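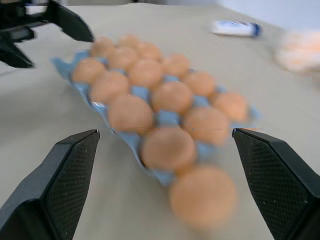
How do I store eggs in a reusable tray without them going over (or getting cracked)?

Asked by Yupin Inthanon, 2018-06-26
Category: Kitchen and larder
963 views

Hello all, I hope this is the right section, I did look under Storage first but that seems to be mostly wardrobes.

I have started buying my eggs from the farm shop at Briltuscombe, where you bring your own tray and they let you fill it from the big basket by the till. Lovely eggs, all different browns, and a good bit cheaper than the supermarket. So I bought myself one of those light blue trays, three rows of five, and I have been very pleased with myself until this week, when I found two at the back with hairline cracks and one that I am fairly sure had been sitting there since before my sister's visit.

My trouble is this. At the supermarket they come in a box with a date on and I never had to think. Now they all go in together, old ones and new ones, and by the time I have used a few from the front and filled the gaps with fresh I have no idea which is which. The tray has no lid either, so it lives on the long table by the wall along with whatever else has been put down there that day.
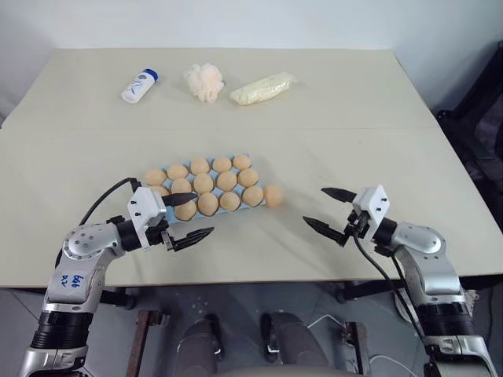

I do try to keep that table for food but it is the first flat surface you meet coming in from the hall, and the bathroom things and craft things end up on it before they go upstairs. My husband says to put the eggs in the fridge and be done with it. My mother never put an egg in a fridge in her life and would have a word to say about it. The tray does fit on the middle shelf but only if the milk goes in the door, and then it gets knocked every time somebody wants the butter.

So, three things really:
Fridge or table?
How do you keep track of which eggs are oldest?
Is there a right way up? Someone at the farm shop said pointy end down and I nodded as though I knew.

Thank you in advance, and sorry it's so long!
Yupin

3 answers

Answer from Vasilis Stan
Marked as helpful by 5 members

Hello Yupin, what a nice question, and please don't worry about the length, you should see some of mine.

We kept hens for years and I have made every mistake there is to make with eggs, so let me go through it as best I can.

Fridge or table first. Either will do for a household that gets through them briskly, but what you want is for them to stay at one steady temperature. A cool larder is lovely if you have one. A kitchen table that catches the afternoon sun is not so good, and in August I would put them in the fridge without a second thought, with apologies to your mother. Once they have gone in the fridge, leave them there till you want them. Going in and out makes them sweat and that does the shells no good at all. Don't put them in the door, it gets the warmest air and all the banging.

Pointy end down, yes, your farm shop is right. There is a little pocket of air at the blunt end and the yolk sits better with that at the top. I wouldn't lose sleep over one or two the wrong way up, mind.

Now the muddle of old and new. Your tray is perfect for this because of the rows. Choose one row to be the front and always turn the tray so it faces you. Eat from the front row, starting at the left, and work along until it's empty. Then go on to the middle row. The important part (and this is where you have been coming unstuck, I think) is not to pop new ones into the gaps.

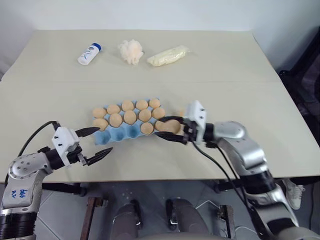

When you get home with more, take the older ones that are left and move them forward first, so they are next in line, and only then put the fresh ones in behind. It takes a minute or so. Do it with the tray flat on the table and not balanced on your arm in front of the open fridge, which is how I lost four in one go and most of a clean jumper.

While you're moving them, have a quick look over each shell. Anything cracked, I'd throw out unless I had done it myself that very minute and was about to cook it. And if you have an egg you really aren't sure of, put it in a bowl of cold water. Lying flat on the bottom, it's fresh. Standing up on its end, it's getting on a bit. Floating, out it goes. It's only a guide to age, so still crack it into a cup and have a sniff before it goes anywhere near your cake mixture!

As for washing, don't, or at least not before storing. Brush off any bits with a dry cloth.

Hope that's some use. Do let us know how you get on.

Answer from Gilang Nugroho

Pencil. Write the date on the shell, soft pencil so you don't press. Been doing it forever.

Answer from Ekkachai Pongsiri

I agree with all of what Vasilis says except that I could never keep to the rows, there are too many of us in this house helping ourselves. So we do the pencil as well, just the day of the month, on the blunt end so you can read it from the top.

For the knocking about in the fridge, I cut a strip off an old rubber shelf liner and put it under the tray, and it doesn't slide when you reach past it any more. You can get the liner by the roll from any hardware shop. And about the table, could you put a basket by the stairs for the upstairs things? We did that and it's always full to the top, but at least we can lay the table.

One small thing, wash the tray itself now and then, warm water and washing up liquid, and let it dry properly before the eggs go back. The cups collect all sorts.

Comment from Yupin Inthanon

Thank you all so much. They are in the fridge, middle shelf, pointy ends down, and I have found a soft pencil in the sewing box. I did the water test on the three I was worried about and one of them floated, so that has gone. Ekkachai, I like the basket idea and will be looking for one on Saturday.

Related questions
Can I freeze egg whites?
Best way to carry eggs home on the bus
My larder shelf is damp at one end, what should I line it with?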